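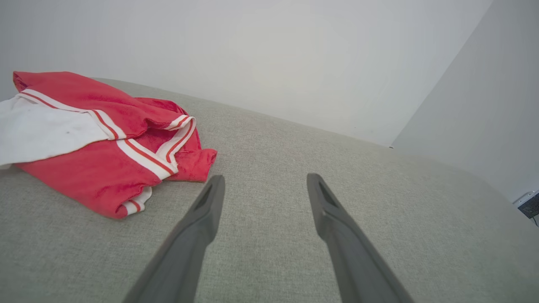
Gritora opens textile collection for old sports shirts in Plillport

PLILLPORT, 5 August 2019 — The household textile service Gritora starts today a new collection for used sportswear in Plillport. Residents can hand in sports shirts, training jackets, shorts and socks at four collection points in the town. The service is free of charge for private households.

Sportswear is a difficult group of clothes for many families. A red shirt with white stripes stays on the sofa after the season, then it goes to a drawer, and later it is too small for the child who wore it. Many of these pieces are still good to wear. Until now they were mostly mixed with the other old clothes, and the sorting hall in Prelgate had to pick them out again by hand.

With the new collection, the shirts come to Prelgate in their own bags. There they are checked, washed and sorted by size and color. Pieces in good condition are given to youth clubs of the region. Pieces with holes or strong stains go to the company Kröger, which cuts them into cleaning cloths for workshops.

A trial took place in June in two streets near the harbor. In this time 13 full bags were collected. The households in the trial said that they would like a clear list of what is accepted, and Gritora has now prepared such a list. It is printed on every bag.

How to prepare the clothes

Please look first in all pockets and turn the sleeves to the right side. Shirts should be washed and completely dry. They do not have to be ironed, and it is also not necessary to fold them — a shirt can go into the bag just as it was lying on the sofa cushion. Names and numbers on the back are no problem. White shirts with small gray marks are accepted too, because these marks often disappear in the second washing.

Shoes, shin guards, helmets and balls can not be taken. Swimwear is also not part of the collection at the moment.

Where to get the bags

The bags are available at all four collection points and at the Gritora office in Plillport. Each household can take up to five bags at one time. A full bag should be closed with the string and placed inside the container, please not beside it, as rain makes the clothes unusable.

Sports clubs that wish to receive shirts can register at the same office. They are asked to write which sizes they need and which colors they play in. The first shirts will be handed out when the sorting hall has enough pieces of one color for a whole team.

About Gritora

Gritora collects and sorts household textiles in Plillport and Prelgate. The sorting hall in Prelgate can be visited by school classes after registration.

Press contact: Gritora, Press Office, Plillport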